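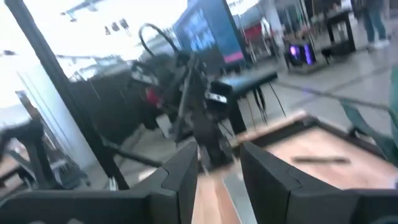 By the Cikaton Kids Page writer
Robots and Machines

How do you teach a robot to put a plant in a bin? You can't just tell it. A robot arm doesn't know what a plant is or how hard to squeeze. One way to teach it is to do the job with it, again and again.

At the Ilport workshop, people do this in two ways. The first is by hand. A person holds the robot's arm and moves it through the job, a bit like helping a small child hold a pencil. The robot's joints keep track of every bend and turn.

The second way is by remote control. The person moves a set of handles, and the robot arm copies the moves. A small camera near the robot's fingers records what is in front of them. When the arm swings fast, the picture gets blurry - your own photos do the same when you move.

One try from start to finish is called a demonstration. A robot needs a lot of them. For a job called Gikell, the people at Ilport recorded 254. In some the bin was on the left, and in others it was on the right, so the robot would not learn just one spot.
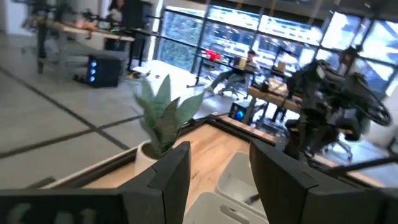 Meireles wrote in to ask whether the robot gets bored after 100 tries. It doesn't, but the person holding the handles might! At Ilport people trade places after 20 demonstrations.

Later a computer studies all the recordings and looks for what the good tries have in common. Then the robot does the job with no one steering, and people watch to see where it needs more practice.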